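5월, 오후. Skerum 핸드헬드 그리퍼 키트 대여품 검토, 가정 환경 2차.

작성 기준: 현장 메모를 그대로 옮기고 로그 확인 후 수치만 채움. 벤치 시험 결과는 앞 항목 참조. 구매 여부는 이번 항목에서 결론 내지 않음.

## 검토 범위

Bognár에서 받은 구성은 그리퍼 유닛 두 개, 충전 거치대, 교정판, 여분 패드, 기록 소프트웨어 Flatton 평가판이다. 견적서에는 유닛 단품 가격이 없고 세트로만 나와 있다. 단품 수리 비용도 빠져 있어서 Noémi Mészáros에게 메일로 문의했다. 회신에는 패드만 소모품으로 따로 판매하고, 조 프레임은 본사 입고 수리라고 되어 있다. 입고 수리 기간은 답이 없었음. 재문의할 것.

벤치에서는 단단한 물체 위주로 봤다. 블록, 금속 캔, 공구 손잡이까지는 문제 삼을 만한 것이 없었다. 이번에는 일반 거실에서 부드러운 바닥면, 가벼운 포장재, 뚜껑 있는 종이컵을 다룬다. 우리가 이 키트를 쓰려는 과제가 생활 물품 정리 쪽이므로 벤치 결과만으로는 판단이 안 된다.

확인하려는 항목:

- 천 위에서 물체를 집을 때 조 끝이 천을 같이 무는지
- 개도(조 벌림량) 기록이 끝점 부근에서 포화되는지
- 역광 조건에서 자세 추정이 끊기는지
- 양손 사용 시 두 유닛의 시간축이 맞는지
- 장시간 파지 시 손잡이 쪽 부담

## 준비

교정은 장소 이동 후 다시 했다. 설명서에는 전원을 껐다 켠 경우에만 필요하다고 되어 있으나, 지난번 이동 직후 개도 영점이 어긋난 적이 있어 매번 하기로 함. 절차 자체는 단순하다. 조를 완전히 닫고 확인, 완전히 열고 확인, 교정판을 보고 천천히 한 바퀴. 교정판을 유광 바닥에 놓으면 검출이 자주 실패한다. 무광 판지를 깔고 해결했다. 설명서에 없는 내용이므로 Bognár에 전달 예정.

왼손 유닛을 먼저 켜야 Flatton에서 왼쪽으로 등록된다. 순서를 바꾸면 좌우가 뒤집힌 채로 저장되고 경고도 없다. 첫 세션을 이 문제로 다시 찍었다. 유닛 외관에 좌우 표시가 없으니 손잡이에 테이프로 표시하는 것으로 임시 조치.

저장 매체는 제공품을 그대로 사용. 배터리는 모두 완충 상태로 시작했고, 세션 사이에는 거치대에 올려 두었다. 거치대에 꽂을 때 방향이 맞지 않아도 물리적으로 들어가는데, 이 경우 충전이 되지 않는다. 표시등을 확인할 것.

## 거실 세션

작업면은 담요를 덮은 쪽으로 정했다. 담요가 청록색 바탕이고 조 끝 패드는 파란색이라 색상 차가 작다. 패드 윤곽을 영상에서 뽑아 개도를 보정하는 기능이 Flatton에 있는데, 이런 바탕에서 얼마나 버티는지 볼 필요가 있었다. 큰 꽃무늬까지 있어서 조건으로는 까다로운 편이다.

대상 물체는 뚜껑 있는 종이컵과 과자 봉지. 종이컵은 옆면을 잡아 들고 옆으로 옮겨 내려놓는 동작, 봉지는 모서리를 잡아 드는 동작과 두 유닛으로 양쪽을 잡는 동작으로 나누었다. 속도는 평소 손동작보다 느리게 시작해서 세션마다 올렸다.

창이 작업면 너머에 있어 배경이 밝다. 커튼은 건드리지 않았다. 노출은 자동으로 두고, 중간에 수동 고정으로 바꾼 세션은 로그에 따로 표기했다. 천장 조명 상태는 세션별로 기록하지 않았는데, 기록했어야 한다. 다음부터 시트에 칸을 추가한다.
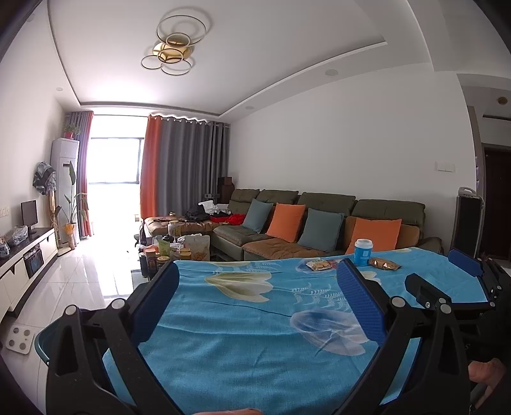

## 개도와 패드

V자로 크게 벌린 상태에서 개도값은 안정적이다. 흔들림은 완전 개방 직전 구간에서만 나타났고, 벤치에서 본 것과 같은 구간이다. 완전 개방에 도달하면 값이 한 번 튀었다가 돌아온다. 필터로 지울 수 있는 수준이지만 원신호에 남아 있으므로 Flatton의 내부 처리인지 엔코더 쪽인지 구분이 필요하다. 원신호 내보내기는 평가판에서 잠겨 있음.

패드 표면은 요철이 있어 봉지류에서 미끄러짐이 적었다. 종이컵에서는 조금만 세게 쥐면 옆면이 눌린다. 손잡이로 전달되는 반력이 약해서 쥐는 사람이 눌림을 늦게 알아챈다. 딱딱한 물체에서는 드러나지 않던 문제다. 힘 측정 옵션을 넣은 상위 구성이 있다고 들었으나 견적에 포함되지 않았다.

담요를 같이 무는 현상은 예상대로 있었다. 특히 봉지가 납작하게 누운 경우 조를 거의 눕혀서 접근해야 하고, 그때 아래쪽 패드가 천을 먼저 잡는다. 조를 세워서 접근하면 줄어들지만 봉지 모서리를 놓치는 비율이 늘었다. 패드 끝이 더 얇은 형상이면 나을 것으로 본다. Skotumside 쪽 작업장에서 패드 홀더를 깎아 줄 수 있는지 문의하기로 했다. 홀더 도면이 없으므로 실측부터 해야 한다.

프레임의 은색 체결부는 세션 전후로 풀림 여부를 확인했다. 육안과 손으로 돌려 본 범위에서 풀린 곳 없음. 토크는 재지 않았다.

## 기록 품질

세션 13개 중 11개가 유효. 제외한 것은 좌우가 뒤집힌 첫 세션과 저장 매체 여유 공간 부족으로 중단된 세션이다. 후자는 소프트웨어가 중단 시점까지의 파일을 정상 파일로 표시해 두었기 때문에 수동으로 걸러야 했다. 같은 오류가 대량 수집에서 나면 찾기 어렵다.

유효 세션에서 잘라낸 구간은 2,228개, 자세 추정과 개도 검사를 모두 통과한 구간은 1,840개다.

탈락 구간을 원인별로 보면 창을 마주 보는 방향에서의 추정 끊김이 가장 많다. 노출을 고정한 세션에서는 줄었지만 없어지지 않았다. 다음이 두 유닛이 서로를 가리는 경우. 봉지 양쪽을 잡는 동작에서 한쪽 유닛이 상대 쪽 시야를 막는다. 동작 지시를 바꿔서 피할 수 있는 부분이 있고, 손목 각도를 바깥으로 조금 돌리면 된다.

패드 윤곽 검출은 우려보다 나았다. 담요 바탕에서 실패한 구간은 대부분 패드가 꽃무늬의 밝은 부분과 겹칠 때가 아니라 담요의 청록색 면과 겹칠 때였다. 무늬보다 바탕색이 문제라는 뜻이므로 패드 색을 바꾸면 개선될 가능성이 있다. 여분 패드도 전부 같은 색이다. 다른 색 공급 여부를 Noémi에게 물을 목록에 추가.

두 유닛의 시간축은 세션 초반에 잘 맞고 길어질수록 벌어진다. 세션 시작과 끝에 패드끼리 가볍게 두드려 기준점을 만들었고, 그 두 점으로 선형 보정하면 중간 구간도 맞는다. 보정 스크립트는 공용 폴더에 올려 둠. 제조사 설명서에는 동기화가 자동이라고만 되어 있다. 자동 보정이 연결 직후 한 번만 도는 것인지 확인 필요.

## 사용감

손가락을 감아 쥐는 검은 손잡이는 굵기가 적당하나 앞쪽이 무겁다. 작업면이 낮아서 팔을 뻗은 자세가 길어지면 손목부터 피로가 온다. 연속 작업 시간은 짧게 끊는 편이 낫다. 손이 작은 사람은 완전 개방까지 당기는 데 힘이 든다고 했다. 리턴 스프링 교체 옵션은 카탈로그에 없음.

발열은 손에 거슬릴 정도가 아니었다. 온도계로 재지 않았으므로 수치는 남기지 않는다.

Flatton 화면은 세션 중에 볼 일이 거의 없다. 녹화 시작과 종료를 유닛 버튼으로 할 수 있는 점은 편하다. 다만 버튼을 누른 뒤 실제 시작까지 지연이 있어서 진동이 온 다음 동작을 시작해야 한다. 처음 쓰는 사람은 여기서 앞부분을 잘라 먹는다. 작업 지시서에 넣을 것.

## 견적 관련 메모

견적에 포함된 소프트웨어 이용권은 장치 단위가 아니라 계정 단위다. 우리 쪽은 사람이 돌아가며 쓰므로 공용 계정 허용 여부를 서면으로 받아야 한다. 데이터는 로컬에만 저장하도록 설정 가능하고, 이번 세션은 전부 그렇게 했다. 가정 환경을 찍는 이상 외부 전송이 기본값인 것은 곤란하다. 현재 기본값은 전송 켜짐이다. 납품 시 꺼진 상태로 출고해 달라고 요청한다.

대여 연장은 가능하다는 답을 받았음. 연장 조건에 패드 마모 정산이 붙어 있어 반납 전 패드 상태를 기록해 두어야 한다.

## 다음 작업

- [ ] 동일 동작을 무늬 없는 밝은 색 천 위에서 반복
- [ ] 창을 등진 방향으로 작업 위치를 바꿔 재수집
- [ ] 시트에 조명 상태, 커튼 상태 칸 추가
- [ ] 패드 홀더 실측 후 Skotumside에 전달
- [ ] 원신호 내보내기 임시 해제 요청 (Bognár)
- [ ] 다른 색 패드, 입고 수리 기간, 공용 계정 건 묶어서 Noémi에게 재문의
- [ ] 저장 공간 부족 시 파일 표시 오류 재현 후 로그 첨부

구간 탈락 원인 분류는 한 사람이 눈으로 한 것이라 기준이 흔들렸을 수 있음. 두 번째 검수자가 일부를 다시 본 뒤 표를 붙인다.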